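3. 작업면 격자를 이용한 좌표 정합과 계획

3.1 시스템 구성

본 절에서는 두 대의 로봇 팔이 공유하는 작업면을 하나의 좌표계로 표현하는 방법과, 그 좌표계 위에서 동작하는 인식 및 계획 모듈을 기술한다. 전체 소프트웨어는 네 개의 프로세스로 나뉜다. 영상 수집, 격자 추정, 물체 추정, 동작 계획이며, 각 프로세스는 Laso 메시지 계층을 통해 데이터를 주고받는다. Laso는 본 연구진이 이전 과제에서 작성한 것으로, 시간 동기화와 로그 재생 기능을 포함한다. 팔의 저수준 제어는 제조사 제어기에 맡기고, 본 시스템은 관절 궤적만 전송한다.

작업면에는 파란색 테이프로 격자를 표시하였다. 인쇄된 정합용 마커를 쓰는 방식도 검토하였으나, 마커가 물체나 팔에 가려지면 검출이 한꺼번에 사라지는 문제가 있었다. 테이프 선은 길게 이어져 있어 일부가 가려져도 나머지 구간만으로 직선을 맞출 수 있다. 그림 1은 고정 카메라에서 본 작업 공간이다. 두 팔의 그리퍼가 모두 작업면 쪽을 향하고 있고, 가까운 팔의 손목 옆에는 마커펜 두 자루가 놓여 있다.
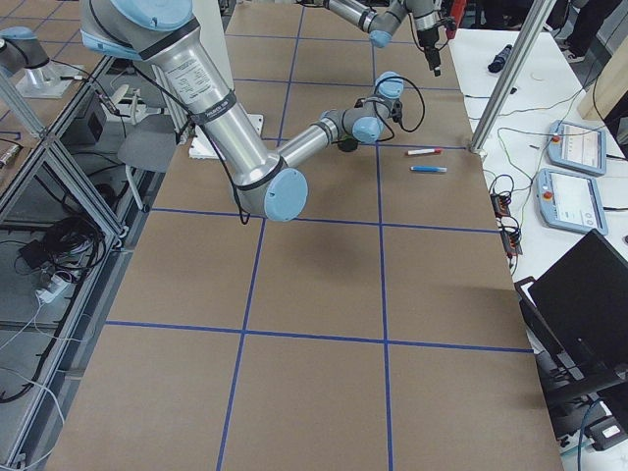
좌표계의 원점은 격자의 교차점 하나로 정하였다. x축은 가로 테이프, y축은 세로 테이프의 방향을 따르고, z축은 면에 수직이다. 테이프는 손으로 붙였으므로 각 칸이 정확한 직사각형이라고 가정하지 않는다. 교차점 사이의 거리를 자로 측정하여 설정 파일에 기록하고, 격자 모델은 이 측정값을 그대로 읽는다. 테이프를 다시 붙이면 설정 파일의 개정 번호를 올리며, 번호가 다른 로그끼리는 재생 도구에서 섞어 쓸 수 없게 하였다.

각 팔의 기준 좌표계와 격자 좌표계 사이의 변환은 접촉 방식으로 구한다. 조작자가 티치 펜던트로 그리퍼 끝을 교차점에 맞추고 관절각을 저장하면, 정기구학으로 계산한 위치와 설정 파일의 교차점 위치를 최소제곱으로 맞춘다. 두 팔을 서로 직접 정합하지는 않는다. 두 팔이 각각 격자에 정합되므로, 한쪽 팔을 옮겼을 때 그 팔의 변환만 다시 구하면 된다. 측정은 Vangelis Moschos가 전담하였고, 조작자에 따른 차이는 평가하지 않았다.

3.2 고정 카메라의 격자 추정

고정 카메라의 영상에서는 먼저 파란색 영역을 분할한다. HSV 공간에서 색상과 채도에 임계값을 적용하고, 명도에는 넓은 범위를 허용한다. 팔과 주변 구조물이 작업면에 그림자를 만들기 때문에 명도 임계값을 좁히면 그림자 안의 테이프가 끊어진다. 분할된 영역은 세선화한 뒤 선분으로 변환하고, 방향과 소실점에 따라 가로 선군과 세로 선군으로 묶는다.

색상만으로 분할하면 테이프가 아닌 파란색 물체가 함께 남는다. 팔의 관절 덮개는 하늘색이고, 물체 집합에는 파란색 마커펜도 들어 있다. 이러한 영역은 폭과 길이의 비로 상당 부분 제거되지만, 마커펜처럼 가늘고 긴 물체는 이 기준을 통과할 수 있다. 따라서 선분 하나만으로 격자선을 인정하지 않고, 같은 직선 위에 있는 선분의 길이 합이 기준을 넘을 때만 후보로 올린다. 기준값은 카메라마다 따로 정하였다.

물체 추정은 격자 추정이 끝난 영상에 대해서만 수행한다. 펜꽂이 과제에서는 컵의 테두리를 타원으로 근사하여 중심과 기울기를 구하고, 컵에 꽂힌 펜은 테두리 위로 나온 부분만 선분으로 모델링한다. 그림 2의 컵은 검은색 철망으로 되어 있어 내용물과 바닥의 색이 옆면으로 비친다. 초기 구현에서는 이 비침 때문에 컵 영역이 여러 조각으로 나뉘었고, 현재는 테두리를 먼저 찾은 뒤 아래쪽으로 원통 모델을 투영하여 하나의 영역으로 합친다.
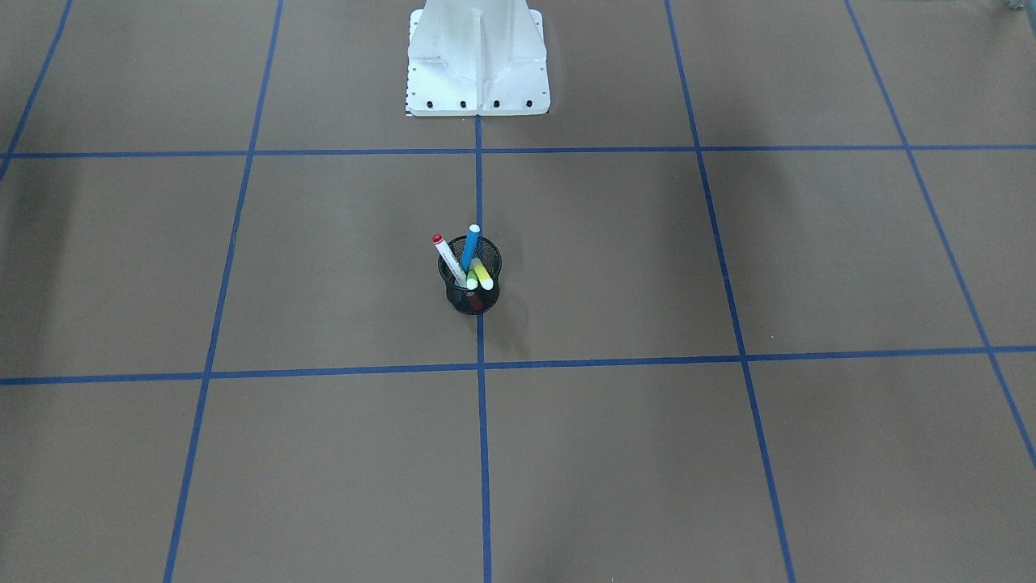
펜의 방향은 선분의 양 끝점으로 표현하며, 위쪽 끝점을 파지 후보의 기준으로 삼는다. 두 펜의 선분이 영상에서 교차하면 어느 쪽이 앞에 있는지 판정하지 않고 두 후보의 신뢰도를 모두 낮춘다. 계획 모듈은 신뢰도가 높은 펜부터 시도하고, 파지 후 물체 추정을 다시 호출한다. 깊이 순서를 추정하는 별도의 망을 학습시키는 방안도 있으나 본 논문의 범위에 넣지 않았다.

컵의 바닥 위치는 격자 칸의 번호와 칸 안의 상대 좌표로 저장한다. 이 표현은 사람이 로그를 읽을 때 편리하며, 두 팔의 작업 영역을 나누는 데에도 그대로 쓰인다. 각 칸에는 접근 가능한 팔의 목록이 붙어 있고, 두 팔이 모두 접근할 수 있는 칸은 잠금 방식으로 관리한다. 한 팔이 칸을 점유하면 다른 팔의 계획기는 그 칸 위의 공간을 장애물로 취급한다. 잠금 요청이 600 ms 안에 승인되지 않으면 계획기는 대기 자세로 돌아가는 궤적을 낸다.

컵이 테이프 선에 가까이 놓이면 칸 번호가 프레임마다 바뀌는 현상이 있었다. 추정 오차가 선과의 거리보다 크면 중심점이 양쪽 칸을 오가기 때문이다. 현재 구현은 이력 구간을 두어, 중심점이 선을 일정 거리 이상 넘었을 때에만 칸 번호를 바꾼다. 점유 판정에는 중심점이 아닌 컵의 외곽을 사용하므로, 외곽이 두 칸에 걸치면 두 칸을 모두 잠근다.

3.3 손목 카메라의 국소 정합

손목 카메라는 시야가 좁아 격자 전체를 볼 수 없다. 이 때문에 손목 카메라의 격자 추정은 고정 카메라와 다른 문제로 다룬다. 고정 카메라에서는 여러 개의 선을 동시에 맞추어 격자를 결정하지만, 손목 카메라에서는 로봇의 관절각으로 예측한 격자를 영상에 투영하고, 예측된 선 주변에서만 실제 선을 찾아 보정량을 계산한다. 탐색 폭은 예측된 선의 양쪽으로 각각 16 픽셀이다.

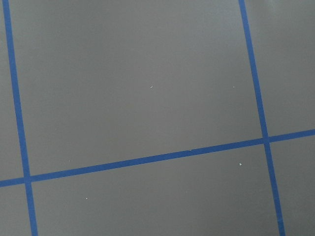
보정량은 평면 위의 이동 두 성분과 회전 한 성분으로 제한하였다. 높이와 기울기까지 함께 추정하면 선이 적게 보이는 자세에서 해가 불안정해진다. 평면 내 보정을 결정하려면 서로 평행하지 않은 선이 적어도 두 개 필요하다. 그림 3과 같이 세로 선 두 개와 이를 가로지르는 선 하나가 보이면 교차점 두 개를 모두 쓸 수 있으며, 이 경우 두 교차점 사이의 거리를 설정 파일의 값과 비교하여 잘못된 대응을 걸러낸다. 이 영상에서 바닥은 무광의 회색으로 나타난다. 바닥색을 기준으로 삼는 분할은 카메라별 색 재현에 민감하므로 채택하지 않았고, 테이프의 파란색만 사용한다. 면 위에 흩어진 흰 점은 면적이 매우 작고 테이프 위에 있지 않아 열림 연산 단계 이후의 선 추정에 영향을 주지 않는다. 가로 선의 중간 부근에는 위쪽 가장자리가 조금 파인 곳이 있다. 한쪽 가장자리만으로 선을 맞추면 이러한 결함이 그대로 반영되므로, 양쪽 가장자리를 따로 추정한 뒤 중심선을 구하고 잔차가 큰 표본은 제외한다.

선이 한 방향으로만 보이는 자세에서는 그 선에 수직인 이동과 회전만 보정하고, 선을 따라가는 방향의 보정량은 직전 값을 유지한다. 직전 값의 유효 시간이 지나면 해당 성분을 미결정으로 표시한다. 계획 모듈은 미결정 성분이 있는 상태에서 파지를 시작하지 않으며, 가장 가까운 교차점이 시야에 들어오는 자세를 먼저 생성한다. 이 동작은 주기 시간을 늘리지만, 보정 없이 하강하는 경우를 막기 위해 모든 실험에서 켜 두었다.

시야의 일부가 작업면 밖으로 나가는 자세도 따로 처리한다. 경계 밖의 영역에는 격자 모델이 정의되어 있지 않으므로, 예측된 종이 경계를 다각형으로 투영하고 그 바깥을 마스크로 지운다. 마스크는 관절각 예측에 의존하기 때문에 경계를 안쪽으로 조금 줄여서 적용한다. 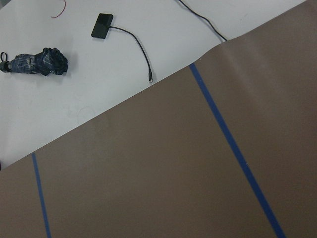
마스크는 선 추정과 물체 추정에 모두 적용된다. 물체 추정에 먼저 적용한 이유는 작업면 옆의 흰 상판에 과제와 무관한 물건이 놓일 수 있기 때문이다. 그림 4에서는 접힌 우산과 케이블이 달린 검은색 소형 장치가 종이 바깥에 있으며, 케이블 끝의 커넥터는 종이 경계에서 짧은 거리만큼 떨어져 있다. 마스크가 없으면 가늘고 긴 케이블이 펜 후보로 올라올 수 있다. 경계 부근의 종이가 평면이라는 가정도 항상 성립하지는 않는다. 같은 그림의 위쪽에서는 종이 가장자리가 접혀 올라와 경계가 굽어 있고, 그 아래에서 오른쪽 테이프 선이 시작된다. 평면 모델로 투영한 경계는 이 굴곡을 표현하지 못하므로, 경계에 인접한 선 구간에는 낮은 가중치를 부여하고 안쪽 구간이 보정량을 결정하도록 하였다.

3.4 오프라인 검증

격자 추정 모듈은 로봇을 움직이지 않고 로그 재생으로 검증하였다. 손목 카메라 로그에서 289 프레임을 선택하여 교차점을 수동으로 표시하고 추정 결과와 비교하였다. 이 가운데 38 프레임에서는 한 방향의 선만 충분한 길이로 보였으며, 모듈은 해당 프레임을 모두 미결정으로 분류하였다. 나머지 프레임에 대한 재투영 오차의 분포는 4절에서 물체 추정 결과와 함께 제시한다.

비교 대상은 Hoteo 방식과 Wundby 방식이다. Hoteo 방식은 전체 영상에서 직선을 검출한 뒤 격자와 대응시키며, 관절각 예측을 사용하지 않는다. Wundby 방식은 예측을 초기값으로 쓰지만 색 정보 대신 밝기 경계만 사용한다. 두 방식 모두 동일한 카메라 내부 파라미터와 동일한 설정 파일을 읽도록 수정하였다. Hoteo 방식은 교차점이 적은 프레임에서 이웃 칸으로 한 칸 어긋난 해를 내는 경우가 있었고, Wundby 방식은 종이의 주름과 경계에서 잘못된 선을 선택하는 경우가 있었다. 본 방법에서도 관절각 예측이 탐색 폭을 벗어나면 선을 찾지 못한다. 이 실패는 후보 선의 수로 감지되며, 그때는 고정 카메라의 추정값으로 초기화한 뒤 국소 정합을 다시 수행한다.

고정 카메라와 손목 카메라의 추정이 서로 다를 때의 처리는 Oyelaran 규칙을 따른다. 두 추정의 차이가 허용값보다 작으면 손목 카메라의 값을 사용하고, 크면 팔을 정지시킨 뒤 양쪽 영상을 새로 수집한다. 새로 수집한 뒤에도 차이가 줄지 않으면 과제를 중단하고 로그에 정합 오류를 기록한다. 허용값은 그리퍼의 개방 폭에서 물체 폭을 뺀 여유의 절반으로 정하였으며, 물체마다 다른 값이 적용된다.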